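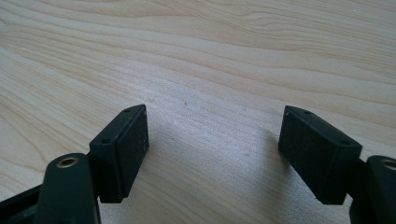
Notebook, December. Started writing this a little after four in the afternoon, tea gone cold, so forgive the length.

I have been meaning to put down properly where we are with the hand-held gripper recordings, partly for my own sake (I forget things within the week, as you all know) and partly so that whoever picks up the Jandow set after me doesn't have to dig through the chat messages. The short version is that we now have 122 demonstrations of the pick-and-place task, the opening width is coming out of the video far better than it was, and I am still not happy with the first second or so of each recording. The long version follows.

Width first, as it has been the thorn in my side since autumn. The hand-held tool has no encoder in it, so the only way we know how far apart the fingers are is by finding them in the wrist view and working backwards. The old method looked for the outline of each fingertip block against whatever was behind it. On a pale bench that was lovely, and on anything dark it was hopeless, black on black, and the estimate would wander off and come back as it pleased. I spent far too long fiddling with thresholds before I accepted that the outline was the wrong thing to chase.

What I am doing now is fitting the whole finger at once. We have the drawings for both sides, so the shape is known, and all that needs finding is one number, the opening. The small holes along the top edge of each pad turn out to be very good anchors, and the brass insert in the arm helps as well when enough of it is in view, being about the only shiny, warm-coloured thing on the whole tool. The right-hand one tends to sit half outside the picture, so I have given it a lower weight and let the left one do more of the work. If the Khokhar mount ever gets shifted over a touch we could use the two evenly, but please don't shift it on my account halfway through a set!

To check it I closed the fingers on the gauge blocks and read off the error at each size, going up and then coming back down again. The worst error was 2 mm, at the wide end, and the middle of the range was comfortably better than that. Coming back down gave the same readings as going up, which pleased me more than it probably should, as I had half expected some slop in the linkage to show itself. I did the same over the dark mat and the fit held. It jumped once when my sleeve came into view, and I have left that one in the log with a note beside it.

Now the empty starts. Every demonstration is meant to begin with the fingers open over bare table, nothing between them, held still for a moment, and then off you go to the object. I put this in so that each recording would carry its own zero, and it does that job nicely. The trouble is what the policy made of it. I trained on everything we had, the full 122, and ran it on the arm with the Nukix controller, and a good part of the time it simply hovered. Fingers open, hanging over the table, perfectly content. I gave each trial a limit of 300 control steps and there were nine where it used up the lot without ever setting off towards the block.

I was cross for about ten minutes and then felt rather foolish, as of course it was doing what it had been shown. The still part at the start looks the same from one moment to the next, and the most common thing to do in it is to stay put. Once the arm is sitting there with the same view as a still start, there is nothing to nudge it along.

I trimmed the starts for the next training run. The zero is still taken from the untrimmed video, and only the copy that goes to training is cut, from the point where the tool begins to move. I kept a very short lead-in so the first motion isn't a jerk. The hovering is much reduced. It has not gone altogether, and the trials where it lingers now seem to be the ones where the block begins outside the wrist view, so the arm has nothing to go by but table. That is a different problem and a more honest one, and I suspect we want some demonstrations that begin with a bit of searching.

A few odds and ends while I remember them.

Wood grain. I wondered whether the policy was using the lines in the table to work out where it was, which would be clever of it and no use at all to us. I turned the camera tracking over a few recordings taken at the other end of the bench and the tracker was quite at home, plenty to hold on to. For the policy I can't say yet. The fair test is the same table with a plain sheet over it, and I haven't done it.

Shadows. The pads throw a soft shadow on the table and it moves with the opening. The old outline method used to grab it as part of the finger. The new fit mostly ignores it, but have a look at the late afternoon recordings before trusting me on that.

Pads. They pick up dust and scuffs. Wipe them before a session, please, and after it too if you've had the cardboard out.

The Jemik folder has both versions of the videos now, whole and trimmed. Don't delete the whole ones, they are where the zero lives.

For tomorrow: plain sheet over the bench, same starts, same step limit. Then record a batch with the block well off to one side. If there is time left I want to redo the gauge blocks at the wide end, more slowly, and see whether the error there comes from the fit or from me not holding the thing straight.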